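Support > Manuals > Hand-held Gripper > Fitting and Care

Section 4: Changing and centring the fingers

Read this section once through before you pick up a screwdriver. It is short, and it is shorter still than the email you will otherwise write to us at Cellico.

The fingers on the Ciletura hand-held gripper are wearing parts. They are printed in black plastic, they take all the knocks, and they are meant to be replaced. Change them as a pair every 3,000 grips, or sooner if you find cracks, chalky edges or a tooth mark from whoever used the gripper to open a bottle. One new finger working opposite one old finger will pull everything you pick up to one side, and you will spend an afternoon blaming the software.

4.1 What you need

The finger kit (two fingers, 4 screws, one spare screw you will lose), the hex key from the lid of the case, a soft brush, a dry cloth, and a table you can sit at. Leave the threadlock in the drawer. The screws go into brass inserts, and threadlock that creeps past the brass can attack the plastic round it.

4.2 Taking the old fingers off

1. Unplug the camera lead at the handle end. Pull on the plug. The lead is not a handle, whatever it looks like.

2. Squeeze the trigger slowly until the fingers are half closed, then slide the trigger lock across.

3. Loosen both screws on the left finger by one turn each, then go back and take them out fully. If you take one right out while the other is tight, the finger twists on its seat and chews the corner off the linkage.

4. Lift the finger straight up. If it sticks, rock it gently. If it still sticks, there is a third thing holding it, and in our experience that thing is jam.

5. Do the same on the right.

6. Brush out the seats and the rail. Do not oil the rail. It runs dry by design, and oil turns it into a collection point for fluff.

CAUTION: The trigger spring is still under load with the fingers off. Keep your fingertips out of the linkage until the new pair is on. The spring will not do you real harm, but it is surprisingly rude.

4.3 Checking the inserts

Each brass insert should sit level with the plastic or slightly below it. Run a fingernail across. If it catches on a raised edge, the insert has been pulled by an overtightened screw and the finger is scrap. Please don't press it back in with a soldering iron. We know it can be done. We also know what the ones that come back to the Bekport workshop look like.

4.4 Fitting the new pair

1. The fingers are handed. L and R are moulded on the inner face, where you cannot see them once fitted, so look now.

2. Seat the left finger and start both screws by hand. Brass cross-threads easily and holds a grudge.

3. Tighten each screw a little at a time, alternating, until it stops. Then stop as well.

4. Repeat on the right.

5. Release the trigger lock and open and close the gripper 11 times without anything in it. The movement should be smooth and the two faces should meet along their whole height.

NOTE: A faint click on the first few closures is the new plastic bedding in. A loud click is a screw.

4.5 Centring
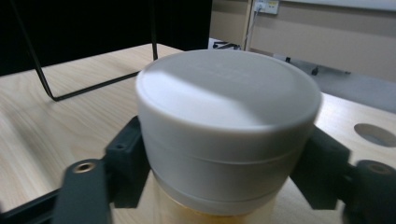
Centring means that both fingers reach the object together, so that it stays where it was when you closed on it. You need something round, rigid and no wider than the gripper can open. Supermarket jars do very well, and the metal test cylinder we used to supply was mostly used as a paperweight. Choose one with a squat, straight-sided cap, like the white lid held between the fingers here, and stand it on a table with some grain or marking in the surface so that you can tell when it creeps. Approach from above and take it by the lid, with one finger pressing on each side.

1. Line the jar up by eye with the middle of the camera view and close slowly.

2. Watch which finger touches first. If they touch together, you have finished and may feel smug.

3. If the left touches first, turn the centring screw under the handle clockwise by a quarter turn. If the right touches first, go the other way. Open, replace the jar and try again.

4. When the jar no longer shifts on closing, lift it a hand's width, hold for a slow count of five and set it down. Keep it over the table while you do this, and check that the lid is screwed on properly first.

If you run out of travel on the centring screw, the fingers are on the wrong sides. Return to 4.4, step 1, and say nothing to your colleagues.

4.6 After fitting

Reconnect the camera lead and run the Atanasov calibration routine (Section 5). Reset the grip counter to zero and write the date on the label inside the case. At 100 grips, check all the screws once more with the hex key. If one has loosened, nip it up and check again the following day. If it loosens a second time, order another kit.

Section revised 20 Jan 2026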